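Last updated Fri 7 March

# Looking after a big shared room

These notes cover the large white room upstairs, the one with the open ceiling. They apply just as well to a garage, a studio or a church hall. Zuleica Miranda wrote the first version in December, and I have added to it as things came up.

## Ceiling and pipes

Start at the top and work down, or you will be cleaning the floor twice. Exposed beams and pipes collect dust on their upper side, where it can't be seen from the ground. Use a microfiber sleeve on an extension pole. Bend the head to a right angle, rest it on the pipe and pull toward you in one slow stroke. Shake the sleeve out of doors after each run.

Don't wet the pipes. Damp dust turns to a gray paste that has to be scrubbed off by hand. If there is an old greasy patch, wipe it with a cloth and a drop of dish soap, then dry it.

For ribbed ceilings, brush along the ribs. Going across them just knocks the dirt into the next groove.

## Fluorescent tubes

Switch off at the wall and wait 15 minutes before touching a tube. Wipe it with a dry cloth. A dusty tube gives noticeably less light, and people tend to replace it when a wipe would have done.

If a tube flickers, turn it a little in its holders first. The pins work loose over time. If it still flickers, change the tube. Dark gray bands at the ends usually mean it is near the end of its life. Old tubes contain mercury, so take them to the recycling point whole, in the sleeve the new one came in. Never put them in the trash.

## Roller blinds

Pull the blind all the way down and leave it down while you work. Vacuum with the soft brush, top to bottom, on low power. Do the window side too if you can reach behind.

For marks, try a white pencil eraser before anything wet. If that fails, use a barely damp sponge and a little laundry liquid, dab, and let the blind dry fully before rolling it up. A blind rolled up damp will spot with mildew, and those spots don't come out.
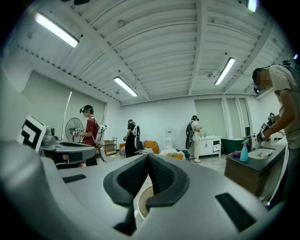
A blind that rolls up crooked can be fixed with masking tape. Pull it down, stick a short strip across the top of the tube on the side that needs more bulk, and roll it up again. Add a second strip if it still drifts. It should take two or three tries — longer if the brackets themselves aren't level, in which case put a thin washer behind the lower one.

Pale green and gray blinds hide dust well, so go by the calendar and not by how they look. Every 10 weeks is enough in a room like ours.

## Pedestal fan

Unplug it. Most round cages come apart with clips around the rim, and some have a small screw at the bottom as well. Put the screw in a cup right away.

Wash both halves of the cage in warm soapy water and stand them up to dry. Wipe the blades with a damp cloth, holding each one from behind so it doesn't flex. Use a dry paintbrush on the motor vents. Put it all back only when everything is dry.

If the fan walks across the floor or hums, check the base screws first. Gaétan Morin spent an afternoon on one that only needed half a turn. Keep the cord against the wall, away from where people walk.

## Small wooden shelves

Heavy things on the lowest tier, light things on top. Leave a finger's width between the shelf and the wall so air can move and you can get a duster down the back.

Wipe wood with a cloth wrung out hard, along the grain. A loose tier can be glued without taking the whole unit apart: work wood glue into the joint with a toothpick, clamp it or tie it with a strap, wipe off what squeezes out and leave it overnight.

## Keeping the middle clear

Furniture goes along the walls. When people need to move around with their hands full, a clear floor matters more than a handy table. Bags and coats go on hooks, and straps get tucked up so they don't hang at foot height.

Sweep before mopping, starting at the far wall and backing toward the door. Our room takes 26 minutes to sweep, less if the chairs are already stacked.

Spare tubes and the blind brackets are in the closet by the stairs, second shelf, behind the paint.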